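3.2 Payment methods and the cost of a first purchase

The second part of the study looks at how new buyers pay for a first holding of cryptocurrency. We used order records from Galthorpe, a retail exchange that accepts cards, bank transfers and two online wallets. The records cover 12 months and contain 3157 first orders. Orders later reversed for fraud were removed before we received the data, so our results say nothing about them.

For each order we computed the total cost to the buyer as a share of the amount paid. The total has two parts. One is the fee shown at checkout. The other is the spread — the gap between the price the buyer was given and the mid-market price at the same minute. Galthorpe shows the fee on the order page but folds the spread into the quoted price, and a buyer has to look elsewhere to work it out.

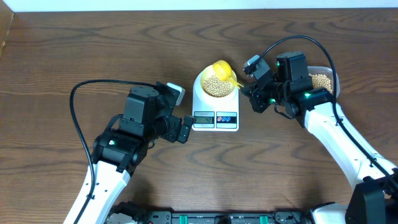 3.3 Wallet buyers

Of the first orders, 1201 were paid from an online wallet. These buyers placed smaller orders than those who paid by bank transfer, and they paid a larger share of each order in costs. Most of the difference comes from the fixed part of the wallet fee, which weighs more on a small order. When we compare only orders above 300 dollars, the gap between the two groups narrows but does not close.

Wallet buyers were also less likely to move their coins off the exchange. Galthorpe holds wallet-funded coins for a set period before they can be sent to an outside address, and many buyers did not return once that period ended. We can't tell from order records if they chose to leave the coins in place or had forgotten the account. 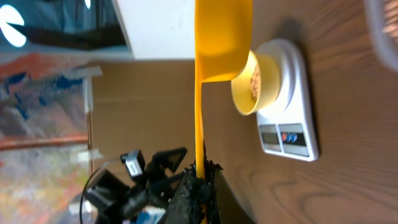

Figure 4. Yellow-orange scoop held by the handle in a black gripper.

To check that these results were not tied to a single exchange, we repeated the cost calculation with a smaller set of orders from Putdale. Putdale charges no separate wallet fee and earns its income from the spread alone. Total costs for small wallet orders were lower there. For large orders they were higher, as a spread grows in step with the amount paid and a fixed fee does not. The ranking of payment methods stayed the same at both exchanges, with bank transfer the cheapest and cards the most expensive.

We did not adjust for the coin bought. A few thinly traded coins had wide spreads on both exchanges, and leaving them out lowers average costs for every payment method. It does not change the ranking.
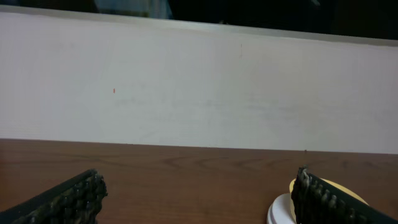

Figure 5. Open gripper fingers with textured pads over a brown wooden table.

3.4 Limits of the order data

The records follow accounts and not people. A buyer with accounts at both exchanges would be counted as a first-time buyer twice. Costs charged by the wallet provider itself, such as currency conversion, are also missing, so the figures for wallet orders should be read as a lower bound.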